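箱は捨てるべきか、という話

2020年11月5日

片づけの本を読むと、だいたい「電化製品の空き箱はすぐ捨てましょう」と書いてある。先月から読んでいるSaimi Halonenの本もそうで、39ページに早々と出てくる。箱は中身を守る役目を終えた、だから感謝して手放せ、と。

箱に感謝はしない。ただ、本当に役目を終えたのかは疑っている。2月に古いキーボードを人に譲ったとき、元箱がなくて、結局Clokenの宅配用段ボールを買うはめになった。緩衝材と合わせて144円。安いといえば安いけれど、捨てた箱ならタダだった。

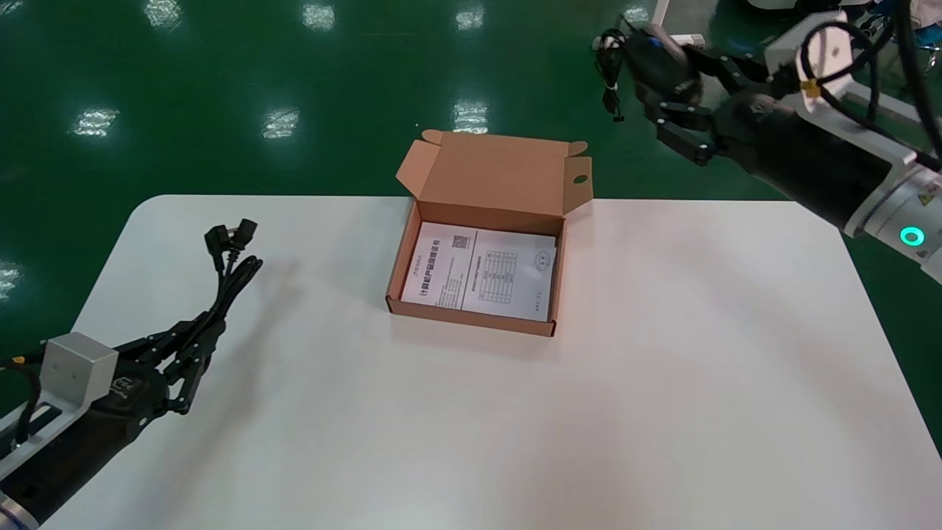 ふたを開けた箱と、底に残った紙。コードは外。

で、この紙である。説明書なのか保証書なのか、折ったまま箱の底に敷かれがちな一枚。読む人がどれだけいるのか。私は読まない。読まないのに、捨てようとすると急に大事なものに見えてくる。本には「スマホで撮って処分」とあったが、撮った写真を後で探し出せたためしがないので、この助言も信用していない。

コードはもっと厄介だ。きれいに束ねてあると、それだけで片づいた気になる。でも何のコードかわからなければ、束ねたゴミと変わらない。
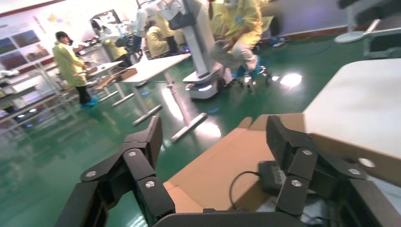 アダプターの類は、本体と同じ箱に戻すのがいちばんましだと思う。Pivsteadの仕切りケースも試してはみた。23マスに分かれていて見た目はいいのだが、四角くて分厚いアダプターはどのマスにも入らず、ふたが浮いた。あれは写真映えのための商品だと今でも思っている。箱なら多少コードがはみ出しても、上から押し込めば済む。

ラベルを貼れという意見もある。貼った。2か月で半分はがれた。

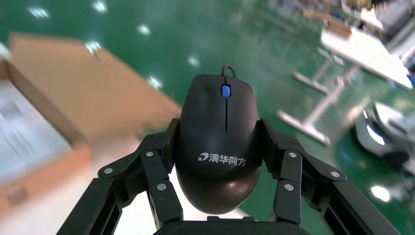 この記事は約2分で読めます

マウスについては、さすがに自分でもどうかと思う。有線の黒いやつ、ホイールだけ青い、こういう飾り気のないものほど捨て時がわからない。無線に替えれば机が広くなると言われてCamachoのを買ったものの、電池が切れるたびに有線を引っぱり出している。それなら最初から有線でよくないか。「清華同方」と大きくロゴの入ったこの手のマウスも、つなげば済むという点では今どきの薄いやつより話が早い。

というわけで、うちの棚には今日も空き箱が並んでいる。本のほうはまだ半分残っていて、次の章は「紙袋」らしい。紙袋も捨てる気はない。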